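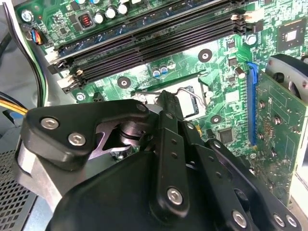 Section 7: Moving user files before a desktop upgrade

14 Jun 2023 | By Desktop Support
2 comments | Share

Complete this section before a desktop is handed in for new parts. You need your Calteo login and a wired connection.

1. Close all open programs, including mail.
2. Open Calteo and choose Transfer, then New.
3. Select Documents, Desktop and Pictures. Leave Downloads unchecked unless you have work files in it.
4. Choose Cairns as the destination. Isberg is read-only and was closed to new transfers in May.
5. Click Start. Do not let the computer sleep while the transfer is running.

Note: The limit on Cairns is 325 GB per person. If your folders come to over 470 GB, request a split transfer.

CAUTION: Do not rename folders until the transfer has finished. Calteo treats a renamed folder as a new one and copies it again.
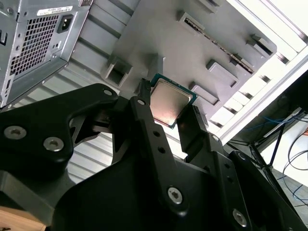 Desktop processor with metal heat spreader.

6. When the status reads Complete, open the log and look for skipped files. Long file names are the usual cause. Shorten them and click Retry.
7. Sign in to Cairns from another computer and open a few files.
8. Export your browser bookmarks and save the file to Cairns.
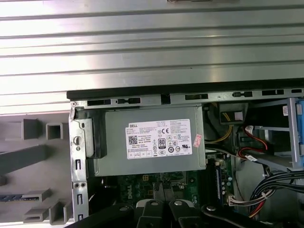 Latberg College / Information Services / Desktop Support

9. Write down the names of your printers. They are not carried over.

Transfers are kept for nine days after the upgrade and then deleted. To restore, see Section 9.

We use cookies to improve this site. Accept | Manage settings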